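About Pumora

Hi, and welcome in! Pumora is a little online guidebook to planets that don't exist, and I've been running it (with a lot of help from the regulars) since I got hooked on old pulp space adventures as a teenager. I wanted maps. The stories never had maps, so I started drawing my own.

We started with Evgate, a port city on a moon with two suns and terrible plumbing, and it's still our most visited page. After that came the Cartwright Belt, where the miners bet on everything, and then Plelum, which is mostly swamp and which I love more than I should. There are 49 worlds in the guide now, and about 200 short stories set on them, all free to read. Please start with the ones about the Plelum ferry!

Anyone can write for us. Pick a world, read its page so you don't drop a mountain into somebody's harbor, and send me your story through the contact form. Two of us read everything that comes in, so it can take a few weeks, longer in July when we do the big summer story swap. We like smugglers, bad hotels, strange food and odd jobs. We're not so keen on chosen ones (sorry), and we don't take anything set in somebody else's universe.

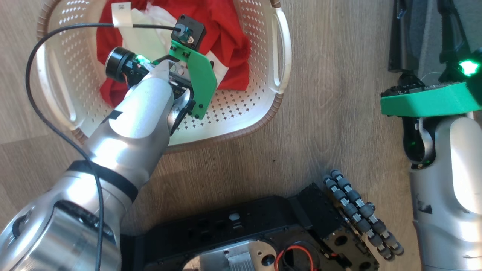 Pumora Story Desk

The desk is the part of the site that handles stories, edits and the monthly reading list. If you've sent something in and want to know where it is, ask the desk and give the title and the world it's set on. Map corrections go on the map page, and yes, I know the Evgate canal runs uphill. I'm working on it!

Page last updated Dec 7, 2023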